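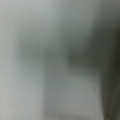
## 1

Thread about the fault we had at the Wematcombe bench in run 476. I write it down while I still remember the order of things. Feb 9, 2026, for those who read it later.

## 2

The task in Lurnia is simple to say. The arm takes the carrot, moves it between the plate and the bowl, goes back up to the waiting pose and starts again. We had 78 clean runs in a row before this one, so I was sitting at my desk and only half watching.

## 3

On the way up the wrist turned the long way. The pose at the end was correct, the same position and the same angle as always. But the last joint got there by going almost one full turn in the other direction, and the gripper cable went with it.

## 4

The cable did not break. It became tight, then the arm slowed down a little, then the gripper stopped answering. The arm itself continued to move. This is the part that I don't like at all.

## 5

I pressed the stop. It took me maybe longer than it should, because for a moment I believed that it was a normal slow section of the path. If you supervise a robot, please keep the stop button next to your hand and not behind the monitor, where mine was.

## 6

What the log said, in my own words:

- joint angles inside the limits all the time
- motor current on the last joint higher than usual, but under the threshold
- gripper heartbeat lost
- Endgate wrote a warning and went on with the motion

## 7

So we have two faults, and the first one made the second one visible. The planner was allowed to choose any solution for the wrist. And losing the gripper was only a warning in our settings. I was the person who set it like this in April, when the gripper connection was bad and the stops annoyed everybody. I forgot to set it back.

## 8

Yolanda Ibarra found the planner part. She took the start pose from the log and asked for the same path again and again, with the arm in simulation. Most of the time the wrist takes the short way. With a start angle a little further to one side, the long way becomes "cheaper" for the solver, and it does not know that there is a cable.

## 9

The repair on the software side:

- narrow limits for the last joint, much narrower than what the manufacturer permits
- reject a path if the wrist turns more than half a turn in one move
- gripper heartbeat lost = protective stop, and a human must confirm before it continues

The third one should have been there from the first day.

## 10

On the hardware side I tried first with less cable. Bad idea: with a short loop it pulls at the low poses, near the plate. With a long loop it has room to turn, but it hangs close to the finger and over the bowl. I moved the clip on the arm three times and for now I stay with the long loop.
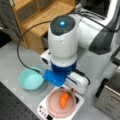
## 11

Lev Kobzar asks why we don't simply lower the current threshold, so that a tight cable stops the arm before anything is damaged.

We tested it. At the value where it catches a tight cable, it also catches normal fast moves, and we had 5 false stops in one morning. I will keep the threshold a little lower than before, but I don't want to depend on it. The cable is thin and it can be damaged with a force that the joint hardly feels.

## 12

Several people wrote about a guide or a sleeve. Yes. There is an adapter from Sydorenko which we are waiting for, and it should hold the cable nearer to the center of the wrist. I cannot say if it is good, we have not received it.

## 13

Damage until now: the connector on the gripper end has one bent pin. The cable passes the continuity test when it is straight and fails sometimes when I bend it next to the connector, so it goes in the bin. Please don't keep a cable like this "for testing". Somebody will use it.

## 14

Carolina Azevedo wanted to know if the runs before the fault can still be used. I checked the wrist angle in all of them. In 2 runs the wrist also went the long way, but from a start angle where the cable had enough slack – nothing was pulled and nothing was reported. I marked these and left them out. The others stay.

## 15

That result bothers me more than the fault. We had the warning in our data already and we were looking only at whether the carrot arrived. I added a plot of the last joint to the daily report, with the total turn per move. It is an ugly plot but it would have shown the problem.

## 16

Still open:

- who is allowed to change a stop into a warning (today: anyone with the password)
- a slack check before each session, by hand, with the arm at the highest and lowest pose
- new place for the stop button, Orest Antoniuk is making a bracket

I will add to this thread when the adapter arrives.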